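7 Regras de boa prática para a célula simulada Vik

Esta secção aplica-se a quem prepara tarefas de manipulação no simulador Vik antes de as passar à célula real da Jitness. As regras foram revistas em junho por Marlina Teoh. Pede-se ler a secção completa antes do primeiro ensaio, também quando já se conhece a versão anterior.

7.1 Verificação do bloco perfurado

1. Abra o projeto Cernar e carregue a cena da mesa.
2. Selecione a vista do punho. Nesta vista devem-se reconhecer as quatro filas de furos do bloco, mesmo que o gripper tape uma parte da fila mais próxima.
3. Confirme que o bloco está inteiro sobre o tampo. Uma pequena rotação do bloco é permitida e não se corrige à mão.
4. Anote a orientação do bloco na folha de ensaio.

Nota: as sombras duras podem confundir o detetor de furos. Não altere a iluminação da cena para obter um resultado melhor. Se a deteção falha, registe a falha. 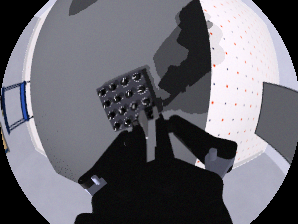 7.2 Aproximação vertical

1. Leve o braço à posição de espera, 200 mm acima do tampo.
2. Limite a velocidade da ferramenta a 400 mm/s durante o deslocamento livre.
3. Alinhe o eixo do gripper com a vertical. Só depois inicie a descida.
4. Durante a descida, mantenha o dedo sobre a tecla de pausa. Este hábito parece exagerado em simulação, mas é o mesmo operador que depois trabalha na célula real.

CUIDADO: nunca inicie a descida com o programa Nirnier em modo contínuo. Use sempre o modo passo a passo na primeira execução. 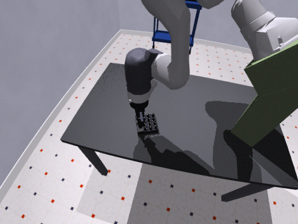

5. Pare a descida quando a distância entre os dedos e o bloco for de 8 mm e leia os valores de força. Devem estar a zero. Se não estão a zero, repita a calibração do punho e volte ao passo 1.
6. Grave o estado da cena com o botão Guardar ponto. O nome do ponto não deve conter espaços nem acentos.

7.3 Controlo pela vista lateral

A vista do punho não é suficiente para aprovar uma aproximação. O operador deve comparar sempre 2 vistas, e a segunda tem de mostrar o gripper de lado. Mude de vista com o programa em pausa, de outro modo as imagens comparadas não correspondem ao mesmo instante. 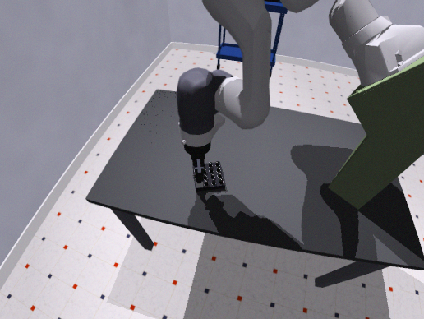
A aprovação de uma pose é responsabilidade do operador e não do simulador. O programa avisa de colisões entre sólidos, mas não avisa quando a pose é má para a tarefa. Verifique primeiro que o gripper aponta a direito para baixo, e depois sobre que parte do bloco ele está. Com os dedos sobre a porção esquerda, como neste caso, as filas do lado direito ficam visíveis e servem de referência para medir o desvio. Escreva o valor medido na folha, também quando está dentro da tolerância.

Nota: se as duas vistas dão resultados diferentes, vale o resultado mais desfavorável.

7.4 Espaço livre e vista geral

1. Afaste a câmara virtual até ver a mesa, a base do braço e a porta.
2. Percorra com os olhos todo o caminho do cotovelo, e não apenas o da ferramenta. Muitos erros de planeamento encontram-se nesta parte do braço.
3. Identifique cada objeto pousado no tampo. Os objetos escuros distinguem-se mal da mesa nesta distância; para os confirmar, abra a lista de objetos da cena.
4. Ative o volume de segurança e confirme que ele não atravessa a porta.
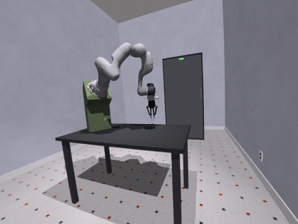
5. Execute o percurso completo uma vez sem fechar o gripper.
6. Se não houve avisos, exporte o percurso e junte-lhe a folha de ensaio assinada. Um percurso sem folha não pode ser carregado na célula real.

CUIDADO: um ensaio aprovado em simulação não substitui a análise de risco da célula. As paragens de emergência devem ser testadas no equipamento físico, segundo a secção 9.

7.5 Alterações depois da aprovação

Qualquer mudança na posição da mesa, no bloco ou nos dedos do gripper anula a aprovação. Neste caso repetem-se os pontos 7.1 a 7.4 pela mesma ordem, e a folha antiga guarda-se junto com a nova.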